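Push-button control station

A push-button control station (also control box, button box or, in older catalogs, pendant box) is a small enclosure which carries one or more hand-operated switches for a machine. It is placed where the person at the machine can reach it, while the heavier electrical parts stay in a separate cabinet. Control stations are found on conveyors, saws, presses, pumps, garage doors and test benches, and they are also common in technical schools, where students learn wiring on them.

Construction

The enclosure is usually molded plastic or cast metal, made in two parts: a base, which is fixed to a wall or machine, and a cover, which carries the switches. Between them lies a rubber seal. The cables enter through a threaded opening, mostly in the bottom, so that water can not run down the cable into the box. The number of holes in the cover gives the box its trade name, for example "three-hole" or "four-hole". Unused holes are closed with a blind plug.

A single switch is built from separate pieces. The operator, or head, is the part touched by the finger. It passes through the hole from the front and is held with a ring nut or a mounting collar from behind. One or more contact blocks are then fastened to the collar. The block contains the electrical contact and the screw terminals. Because the head and the block are separate, a worn contact can be changed without removing the head from the cover, and the same head can serve with different blocks.

Contact blocks are of two basic kinds. A normally open block closes the circuit when the button is pressed, and is used for starting. A normally closed block opens the circuit when pressed, and is used for stopping. Many makers give the open kind a green body or plunger and the closed kind a red one, but this custom is not followed everywhere and the printed contact numbers should always be read.

Types of operator

Momentary buttons return by a spring when they are released. Green is commonly used for start and red for stop. The start button is often flush with its ring, so that it is not pressed by accident, and the stop button may stand out a little.

Selector switches are turned and stay in their position. Typical uses are off and on, or manual and automatic.

Emergency-stop buttons have a wide red mushroom head on a yellow background. They lock when they are struck and must be turned or pulled to release. Releasing the head should never start the machine by itself – a separate start command is needed.

Arrangement

There is no single rule for the order of the operators on a vertical box. In one frequent layout the selector is at the top, the start and stop buttons follow, and the emergency stop is lowest. Other makers put the mushroom head at the top. The Plodia workshop guide, a collection of bench exercises used in several training rooms, prefers the first layout and keeps 300 mm of free bench on each side of the box for tools and parts.

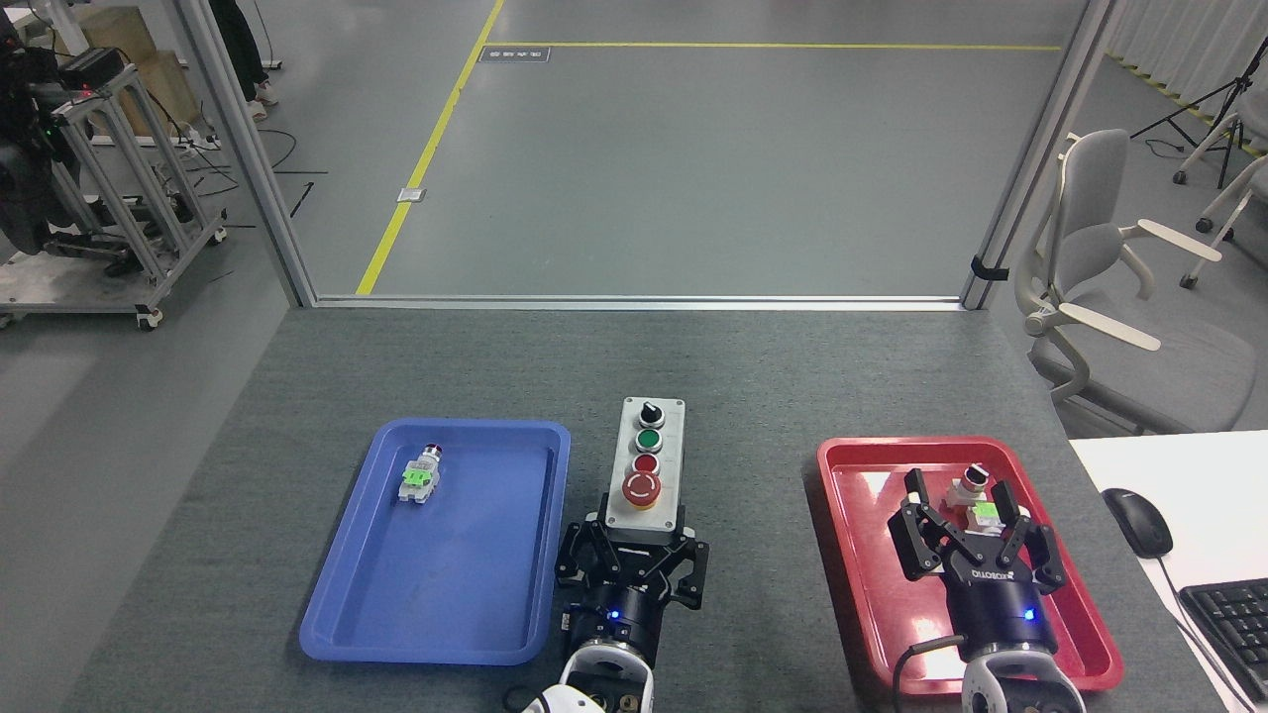
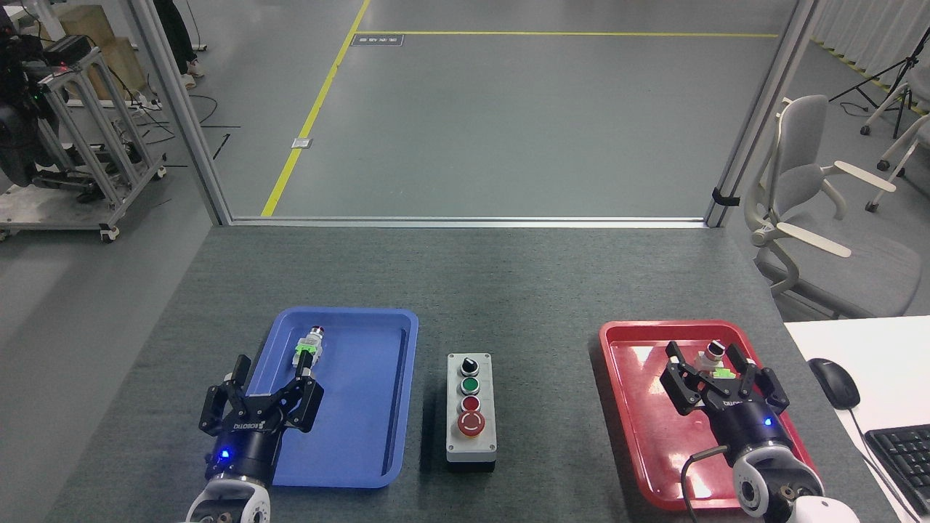

Assembly and replacement work is normally done on a bench, with the power disconnected. The parts are small and roll easily, and a ring nut that falls on the floor is a common cause of lost time. For this reason loose switches are kept in shallow trays with a raised rim, and many workshops use two colors, such as a blue tray and a red one with the control box standing between them. The meaning of the colors is decided locally. In the Plodia guide blue is for parts waiting and red is for parts checked, while the Stimidbridge course uses them the other way.

Before a switch is mounted, the head is pressed a few times by hand and the block is tested with a meter. The ring nut is tightened only until the head does not turn; too much force cracks a plastic cover.

See also

Contact block
Emergency stop
Selector switch
Terminal screw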